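tapley-house-words

A word list of household terms collected from people who were asked, with no warning, what they call the bits of their own homes. Version of 7 October 2019. Maintained by Liam Yeoman, who should have picked a smaller subject.

What is in it

3086 answers from 128 speakers, in one tab-separated file. Each row has the speaker number, the place they grew up, the prompt and whatever they said, minus the swearing. Swearing is in a separate file, which gets more downloads.

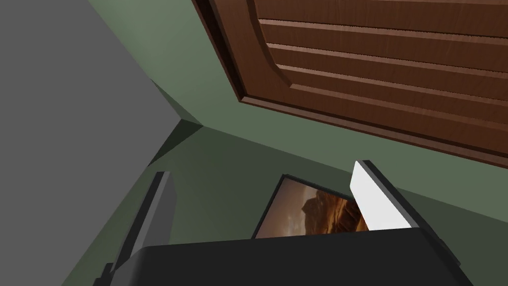
Panelled door, green wall.

Columns

speaker, place, prompt, answer, sure. The last one is yes, no or "argued". Argued means somebody else in the room joined in. Colin Mapplebeck wanted a column for who won, and may add one in his own fork.

Spelling is left as the speaker gave it. Please stop sending patches that correct "draws" to "drawers". It is the second most common answer in the file and we are fond of it.
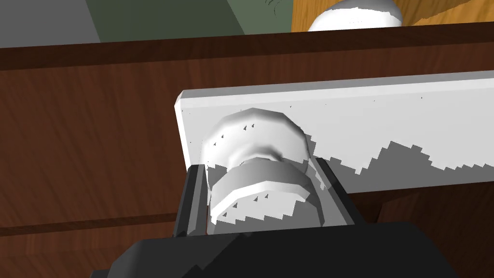 White drawer front with round knob.

Known problems

Speakers 15 and 51 may be the same man. The Zodby answers were typed up from Cyril Inskip's handwriting, so treat them as a rumour. About 200 rows have no place – the form allowed it, and people will always do what the form allows.
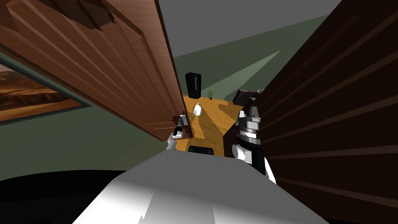

The prompt for large furniture was a mistake. We asked for "the thing you hang clothes in" and got wardrobe, cupboard, press, closet and, from one household, "upstairs". Vangelis Mavromatis holds that a wardrobe stands by itself and a cabinet doesn't, and then you put him in front of something like the very dark brown piece here and he goes quiet. Both words are accepted, and the scoring script treats them as equal.

Licence

Use it for anything. If you print it, send Ayman Mahrous a copy, as he did the typing.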